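4.2 Share price response to brand acquisitions

Rivwood paid $80 million for the Bultgate name and its order book.

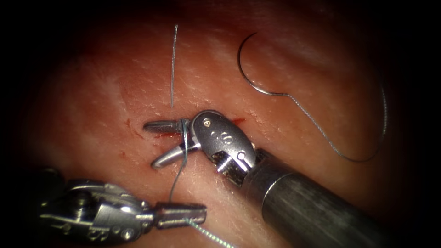

Page last changed: January

Our sample covers 428 deals by listed buyers. Returns were measured over 19 trading days.

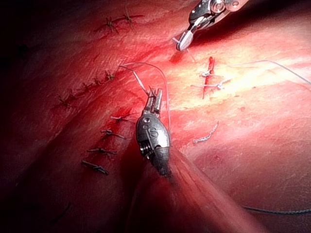
Buyers that kept the acquired brand gained more than those that retired it, as Jarman and Montoya also found for Sakamoto and Wimine. 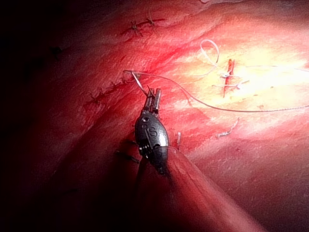 Figure 3. Instrument jaws holding a suture thread.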